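Home-built arm, part 4: picking out of a bin
Course notes, shared workshop stream. Bring these along 2nd October, there are no spare copies

Where we are up to. Everyone should have an arm that homes, a gripper that opens and closes on command, and a wrist camera that shows up as a video device. If yours doesn't home reliably, do sheet 3 again before you touch any of this. Don't skip it, you will be chasing ghosts otherwise.

Tonight: reach in, grab, come out, without hitting the walls.

1. Why bins are harder than tables

On a bare table the gripper can come in from any side. In a bin it can't. Four walls, and the wrist is fatter than the fingers, so the wrist hits first. Most people model the fingers, forget the wrist, then wonder why the arm stalls at the rim. Measure the widest part of YOUR wrist, with sleeve, padding and cable on. Write it on the masking tape on the base.

Keep-out margin: wrist width over two, plus 10. All in mm. That's your minimum distance from the inside wall for the tool centre, any time the tool is below rim height.

Near the walls you have to tilt. Tilt away from the wall, so the fingers point at it and the wrist leans to the middle. More on that in section 4.

2. Bench setup

Clamp the base. Two clamps, not one. The Trikier base plate has slots for four but two opposite corners is fine at our speeds.

Bin goes on the table top. Bit of non-slip mat under it or it walks. Trace the corners in pencil on tape so you can put it back, because you will knock it.

Table joins: if your bench is two tables pushed together, keep base and bin on the same one. A small step at the join is enough to wreck your Z.

Cables. Leave a service loop at the wrist big enough for full roll both ways, then tie it off at the forearm. Jog to both extremes by hand, power off, and watch the loop. If it goes tight, more slack. If it drags through the bin, less.

Speed cap 80 mm/s for everything tonight. Firmware setting, not in your script. Scripts have bugs.

3. Finding the bin with the wrist camera

Park at the look pose first. Look pose means above the rim, tilted, whole mouth of the bin in view if you can get it. You won't always get it, the gripper hogs part of the view on every one of these builds. Mask that region out once and save the mask. It doesn't move relative to the camera, so one mask does it until somebody re-wraps the gripper.

Then:
- grab one still, exposure locked
- find the rim (long edges first, they're the most dependable)
- fit a quadrilateral
- solve for pose using the bin dimensions you measured. MEASURED, not off the shop's web page

Use the rim, don't use the floor of the bin. Pale plastic floor has next to no contrast and any gloss moves about as the arm moves. The gray rim against a cream inside gives you a decent edge all the way along, weaker outside where the backround is busy.
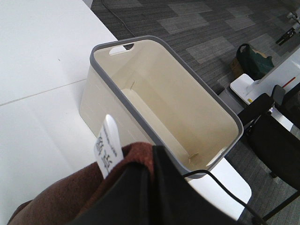

Londix wrote in after the last handout went up: lock the white balance as well as the exposure, mine drifted every time the arm swung over a white bench and the rim threshold fell over with it. Took me two nights to find. Also, if your bin has a handle slot, tell the fitter to ignore that bit of wall, it kept picking the slot as the short edge.

Good advice, both points are now in the script template. White balance is line 60, the slot mask is just under it.

Run your detection on an empty bin to start with. No parts. Get the rim fit repeating to within 2 mm over ten goes at the look pose, then add parts. If it won't repeat empty it won't repeat full.

Some people's fit will lock on to carpet lines or a table edge past the bin. Crop first. Or reject any quad whose long side to short side ratio is off by more than ten percent.

4. Approach and tilt

Straight down in the middle zone. In the wall zone (closer than your keep-out margin) use the tilt table on the Clullen sheet. Start at 15 degrees, don't go past 35, the wrist servo runs out of torque holding a part out there.

Order of moves, always:
look pose > hover above rim > tilt > descend > close > straight up to hover > untilt > travel

Never untilt below the rim. This is how you snap a finger. We have a jar of snapped fingers on the windowsill if anyone needs convincing.

Corners. Leave them alone tonight. Inside corners are rounded on most bins and the part sits up on the curve, so your Z is wrong. Sarmiento add-on next term does corners properly with a compliant tip.

5. Numbers to write down

Rim fit repeatability (mm)
Wrist width incl. wrap
Keep-out margin
Servo current on close, empty and holding

Last one matters. The reference build reads 807 mA holding the test block. If yours is way over, the gripper is binding, check the wrap isn't caught in teh linkage.

6. Homework, due before part 5

a) 89 cycles of the pick routine, middle zone only, log on. Yes, it's an odd number, it's what fits in the log buffer.
b) Note each fail and which move it failed in.
c) Re-measure rim height after the run. If the clamps crept you'll see it there.

If you started back in May with the older gripper kit, the fingers are shorter, so take 12 off the descend depth. Leave everything else as is.

E-stop within reach of whoever is at the keyboard. Power off before hands go in the bin.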